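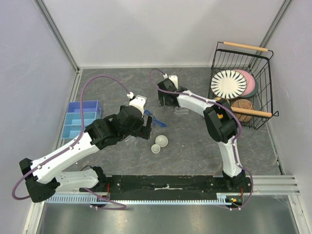
# A visit to the Bradalska workshop in Drurport

I spent an afternoon in February at Bradalska, the shared workshop in Drurport where Yuk-lan Yu and Steinar Bjarnason are building a two-arm table. I had read their build notes over the winter and wanted to see it before starting on something similar in my own garage. Yuk-lan had told me to come at 2 and to use the side door.

The building used to be a dry cleaner. There is a wood shop in front, a sewing room behind it, and then a long room shared by anyone whose project has wires. The table takes up the far end of that room. It is an enclosure framed in aluminum, with plain light panels on the back and sides and a gray mottled top.

## The rail

Both arms sit on one long black rail that runs across the table, with a light blue toothed rack along the front of it. Steinar did the rail. His first version was two separate mounts bolted down, and every time they wanted the arms closer together they had to drill again. He showed me the old top, which is now a shelf for paint cans and has more holes in it than I would have admitted to.

The budget for rail, rack and mounts was $800, and they went over it. Most of the overrun was shipping. The rail came from a dealer in Laxdal who packs things well and charges for it.

I asked what he would change. He said he would square the frame before fitting the panels. He did it the other way, and getting the last panel in took an evening and a rubber mallet.

## The cables

Yuk-lan did the wiring, and this was the part I had come for. The cables are purple and run along the outside of the arms. On the left arm the cable is clipped to the long upper link, wraps the elbow and hangs down past the rail. On the right one it starts at a white connector on top of the gripper and follows the links down to the base.

My own plan was to run everything tight against the arm with zip ties. She talked me out of it. Her advice was to move the arm by hand to every position it will ever need, find the one that pulls hardest, and cut the cable for that one. The slack looks messy in all the other positions – she has stopped minding. She also leaves a loop at the gripper, after pulling a connector apart during the first week of testing.

A small circuit board with red and green lights is attached near the right arm's base. I would have hidden it under the table, but I can see the use of having the lights where you are already looking.

## The things on the table

The long-term goal is putting away dishes, so there is a black wire basket with wooden handles in the back corner, with three plates standing in it and a round wooden bowl in front of them. The white plate with the black stripes is my favorite. A blue three-compartment organizer stands against the left wall for sorting work.

The clear plastic pieces and the two small white balls are Steinar's idea. He wants things on the table that are hard to see and things that roll. Yuk-lan would like to get the plates right first. They have been having this discussion for a while, and I was asked to take a side. I said plates.

They keep a paper notebook of settings, one page per change, and were on page 44 when I was there. Steinar's pages have drawings. Yuk-lan's have the date, the old value and the new value, and those are the ones I copied from.

## Practical notes

- Parking is behind the building. The front spaces belong to the bakery.
- The workshop lends out its torque driver and its good crimper, but you sign for them.
- Aluminum framing can be cut to length on the saw in the wood shop if you bring your own blade.
- The room is cold in winter. Bring a sweater.
- Offcuts of panel material are in the bin by the sewing room and are free to members.

On the way home I stopped in Graltham for a box of cable clips, the screw-down kind, and bought two sizes. I still have to measure my garage. The rail Steinar used is too long for my wall, so I'll be asking the Laxdal dealer for a shorter one and a quote on shipping before I order anything else.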